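Mavambridge Open Day Demonstration Set: README

Version 1.1
Maintained by the Parine working group, Mavambridge
Contact for access requests: Cường Đồng
Last revised: 7 April 2019

Summary

This dataset contains recordings made during the public open day at the Mavambridge robotics laboratory. Visitors observed staff carrying out short tabletop manipulation tasks with hand-held grippers, and some visitors subsequently attempted the same tasks under supervision. Material from both groups is included. The set comprises 100 recorded demonstrations, of which 70 were performed by staff and the remainder by visitors who gave written consent.

Programme of the visit

The open day was organised in sessions of 40 minutes. Each session began with a safety briefing at the door, followed by a staff demonstration and a period for questions. Visitors aged nine and over were permitted to handle the equipment. School groups were received in the morning and members of the general public in the afternoon. Catalogue entries use the codename Hầu for the two-handed tasks and Bitness for the single-handed ones.

Equipment and work surface

Demonstrations were carried out with hand-held grippers over a pale surface, so that small objects could be easily distinguished. Two views are supplied: one from the gripper, facing its fingertips, and one from head height. In the head-height view, both grippers carry white triangular marker plates. Objects used in the two-handed tasks include a small yellow tray and a round white piece with a softly domed top.
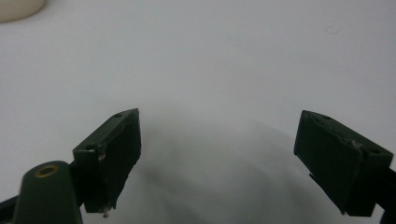
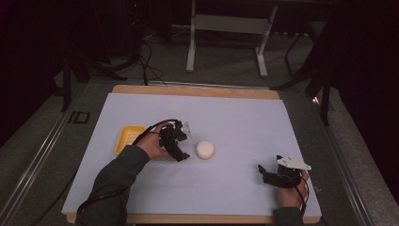 Comments received

Thu, by way of the feedback form, wrote that the staff demonstration looked effortless until one tried it, and that a second attempt should be offered to every visitor. The same submission asked whether the recordings would be labelled by level of experience, as a novice's hesitation might be of as much interest to researchers as a practised movement. The working group has adopted the second suggestion. Each entry now carries a field named "operator_group", with the value "staff" or "visitor". The first will be considered when the September session is scheduled.

File organisation

Recordings are stored in one folder per demonstration. Each folder holds the video from the available views, a plain text note giving the task codename, and a metadata file. Folder numbers were assigned at the time of cataloguing and do not reflect the order of the day. Audio has been removed throughout.

Known limitations

Visitor recordings vary considerably in length. Incomplete attempts have been retained and are marked "partial". Lighting was not standardised between sessions, and colour values should not be compared across folders without correction.

Conditions of use

The set may be used for teaching and non-commercial research. Redistribution requires written permission from Mavambridge. Requests to withdraw a visitor recording are honoured at any time and should quote the folder number where it is known.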